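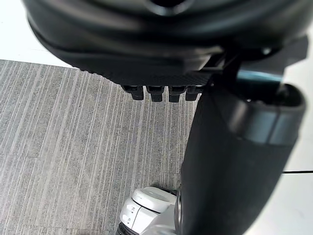 Carbon-fiber plate and finger tips of a Pladier gripper, with the arm link at right.

Pladier finger creep is a fault found in grippers of the Pladier family, in which the short finger tips under the mounting plate slowly shift out of line while the controller goes on reporting a good grip. It is a small fault with a surprisingly rich history, and it has become a favorite teaching case in courses on robot maintenance.

Background

The Pladier gripper was developed at the Cladorero workshop as a light end tool for mobile arms working in offices and storerooms. Its tips hang in a row from a thin carbon-fiber plate, and a small camera at the wrist looks past them toward the floor. The design was much admired for its low weight, and the first test arm, nicknamed Fetus by the workshop staff for the way it curled up when parked, ran for months with hardly a complaint.

Discovery

The first known case came in October, during a long picking trial. Fetus had completed 785 cycles when it let go of a metal tape dispenser above a carpeted aisle. The log showed full grip force up to the moment of the drop. The operator, Sarla Solanki, restarted the run twice and got the same result with different objects, both times with a perfectly healthy log.

Solanki then did something wonderfully simple and slid a strip of paper between each tip and the plate. One strip went in where none should have. The adhesive under that tip had softened, and the tip was leaning away from the load each time the gripper closed.

Cause

The cause was traced by Mairéad Daly, who ran spare plates on a bench rig at 42 degrees Celsius, the temperature measured inside the housing late in a shift. Bonded tips began to move before 1000 cycles. Tips held by both adhesive and a pin were still in place at 2000, when the test was stopped.

Daly's other finding is the one most often cited. Grip force was being worked out from motor current alone, and a leaning tip pressed against its neighbor, so the motor felt the resistance it expected. The controller had no way of telling a held object from a jammed finger!

Safety response

Nothing heavier than the tape dispenser was ever dropped, and there were no injuries. Cladorero still withdrew the bonded plates and lowered the load limit for arms working near people until pinned plates could be fitted. A later software update by the engineer Trịnh added a check in which the gripper closes on nothing before each shift and compares the motor current with a stored curve. A creeping tip shows up as an early bump.

The paper strip test remains in the service manual. Many technicians still prefer it, and it takes less than a minute with the arm powered down and locked.

See also

Adhesive creep
End effector
Grip force sensing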